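6. Fitting and checking the finger linkage

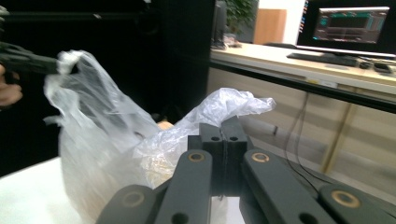 Severyn Lysenko wrote back on the draft of this section that the bushings are a waste of money and that a drilled hole in printed plastic will outlast the rest of the tool. Maybe. His pair had done 218 grips when he said so. Fit the bushings anyway, and if he is still right at 1795 we will take this paragraph out.

The steps below cover one Prumomer hand gripper. If you are building two, finish the first and use it for an evening before you cut anything for the second. You will want to change something.

6.1 Before you start

You need the printed arms and fingers, the brass bushings, the pivot screws and locknuts, a hand reamer, and fine sandpaper. The Allness parts list also calls for a bushing press. A bench vise with two scraps of flat wood does the same job.

CAUTION: Do not heat the bushings with a soldering iron to sink them in. Several build logs recommend it. Every arm we tried it on came out with the hole leaning.

6.2 Assembly

1. Ream each bushing hole by hand until the bushing starts with thumb pressure and stops partway. If it drops straight in, the arm is scrap.

2. Press the bushing home in the vise. Stop when the rim meets the plastic.

3. Sand the inside face of each finger flat. Use 400 grit on a piece of glass, with light strokes, and check often.

4. Join the arms to the fingers. Leave the locknuts a quarter turn loose.

5. Close the fingers and look at the seam from the front. It should be thin and even from top to bottom. A wedge of light means one arm is in backward or a bushing is crooked. Tightening the nuts will not fix it, though it will hide it for a while.

6. Tighten the nuts until side play is gone and the arms still swing under their own weight.

Note: The plain holes lower down the arms do not get bushings.

6.3 Bag test

The Tian instructions finish with a foam block. We don't think much of that test. Foam forgives a bad seam, and almost any pair of fingers will hold it. Thin clear plastic is harder on the tool, so use a crumpled bag with something small inside.

1. Lay the bag on a bare tabletop.

2. Pinch one corner with a second gripper and lift until the bag hangs, with part of it still resting on the table.

3. Bring the fingers under test to a loose fold and close them on a single layer. Pull gently.

4. Repeat with the fold near the finger tips, then lower down.

If the bag slides out at the tips and holds lower down, go back to step 3 of 6.2. If it slides out everywhere, check the seam again before you blame the plastic.

CAUTION: Keep your free hand away from the linkage. The arms close like scissors near the pivots – slowly, but they do close.

6.4 Grip pads

Irnex sells stick-on pads for fingers of this size. They help with bags. They also peel, and a peeled pad leaves glue that has to be sanded off, which puts you back at a flat finger and a new seam check. Try the bare fingers first.

Go on to section 7 only after the nuts have sat overnight and you have checked them again.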